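Learning to like an empty wall

When we moved to Skatcombe I brought 144 books, 2 lamps and far too many framed things. In my parents' flat in Bravine every wall was full. My mother hung plates, calendars, a barometer, a small carpet. If you removed one thing, there was a pale square left behind, and somebody would quickly put another thing over it. So I grew up believing that a wall without anything on it is a wall which is waiting.

My first weeks in the new house I walked with a hammer in my hand. The landlord allows nails, but he asks that we fill the holes when we leave, and this made me slow. I put one nail in the hall for the keys. Then I stopped, and I did not start again until January.

In these months I began to think about colour, because when you have no pictures the colour has to do all the work. The walls were what the English call magnolia. I had to look up this word. I expected a flower and I found something like old butter. It is not an ugly colour, but in the afternoon, when the light comes low from the side of the church, it goes yellow and makes me feel that I have forgotten to eat.

I bought small pots to try. The shop in the high street sells a paint called Jasberg, and they have more blues than I have words for. My advice is to paint a piece of card, not the wall itself, and to carry the card from room to room. A blue that is friendly in the kitchen at nine in the morning can be very cold in the bedroom at night. I did this for two weeks. My neighbour saw me through the window holding a card against the curtain and waved, and I waved back with the card.

In the end I chose a pale blue for the two walls that meet behind the table, and I left the floor grey as it was. I was afraid that grey and blue together would be like a waiting room. They are calm together, I find, if the blue is light enough and if there is something dark standing between them.

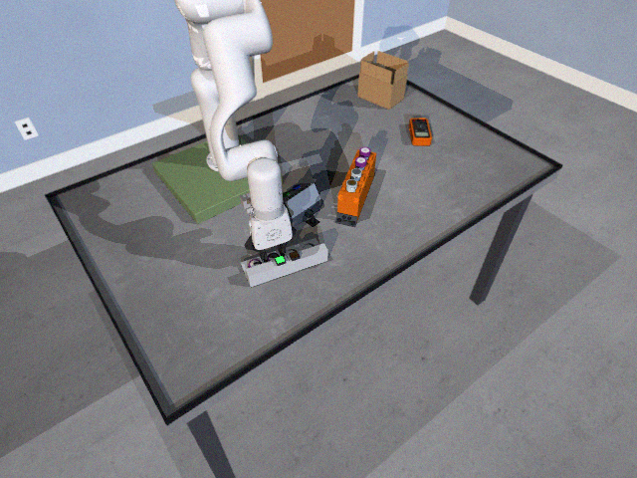

What I did wrong

I painted too late in the day. By five o'clock I could not see where I had already been, and in the morning there were stripes. The second coat took care of most of them. One is still there beside the door, and visitors are kind about it.

I also did not wash the walls first. Everybody says to do it and I thought it was only for people with children or with a fireplace. Near the cooker the paint would not hold, and I had to rub it off, wash, wait for one day and begin again. The whole work cost me 9 evenings. I had told my husband three.

And I bought the cheap tape. Please do not buy the cheap tape. It took a long strip of the ceiling with it, and now I know how to repair a ceiling too.

What is on the wall now

Still nothing, or nearly. My sister sent me a cloth from Siriwan, red and brown, with a fringe, and my mother asks on the telephone every week where it is hanging. It is folded on the back of the chair. I like it there, I can put it on my knees. I think my mother imagines that I live in a hospital.

Perhaps I will put up one thing in spring. I have a drawing of the harbour which I made when I was a student, not very good, the boats are all the same size. I hold it up sometimes in the evening, a little to the left, a little to the right, and then I put it back in the drawer.

Contact | © Notes from Skatcombe, all rights reserved | Back to top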